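Search the manual Go Clear

Section 9: Starting a shift with the Tenden arm

Read this before your first shift beside the arm. It replaces the old Section 9, which assumed you would be doing the packing yourself.

1. Clear your lunch off the work surface. The arm has no opinion about sandwiches, but it will pick one up.

2. Log in at the Jernero panel and choose your station. Wait for the green light.

3. Jog the arm to its start position with the gripper open. Keep your hands behind the line.

CAUTION: The stop button is yours to press. Press it early and often — you will not be asked to fill out a form. (Until July you were. We apologize for Form 16.)

4. Check the wrist view before you press Run. Look for a clear stretch of white surface between the fingers.

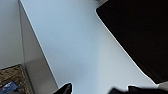 Fig. 11. Wrist view, gripper open. Wicker basket at lower left.

5. Press Run. Stay at the station for the first cycle, then go do the part of your job the arm can't: returns, odd sizes and phoning Clotomby about the invoices.

NOTE: Your title is now "cell attendant." Your pay code is still 2931. Questions about either go to Amândio Valente, who has heard them.

Comments

Diệp: Step 5 says go do returns. Who watches the arm while I'm on hold?

packing_nights: Form 16 is still in the drawer, by the way. Whole pad of them.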